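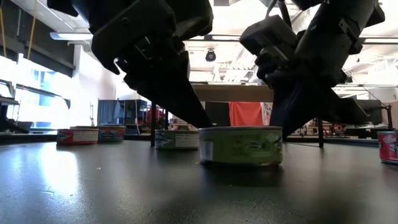

The Little Pantry: Sorting and Shelving Canned Food
Project report by Darragh Ó Riain
December 12, 2018

Our project started with a cupboard. In August we cleared out the student kitchen at Astden House and found cans stacked so deep that people kept buying food we already had! I wanted to know if a small raised shelf could fix that, and I got to spend a whole term finding out.

Why cans?

Cans are great to work with. They stack, they don't spoil while you argue about them, and the shapes differ more than you'd think. A tall one behind a short one is easy to spot, but swap them and the short one is gone. We looked at 2 layouts. The Mura layout sorts by height, and the Osman layout sorts by what's inside (both are named after the hallways where we first tried them). The shelf is a plain block with a light wooden top, big enough for a short row of cans, with the rest left down on the table until they're needed. 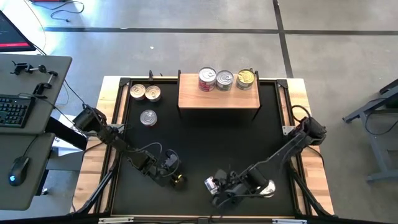
Loading the shelf

We always filled the back of the shelf first and kept the labels facing out. Red and white labels were everybody's favorite because you can read them from across a kitchen. The flat tins were harder. Next to a taller can they look tiny, and a few people in our hallway survey walked right past them.

My favorite setup put the tall can at the left end with the short ones following to the right, so your eye drops down to them and keeps going. 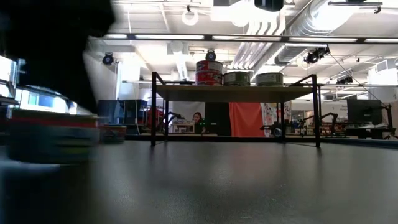 We tried the same order in the real cupboard and I loved how quickly people picked it up. The Anville hallway even asked for a shelf of their own! I'd like to test deeper shelves next, and maybe a sloped one, although I haven't worked out how to stop the round cans from sliding forward.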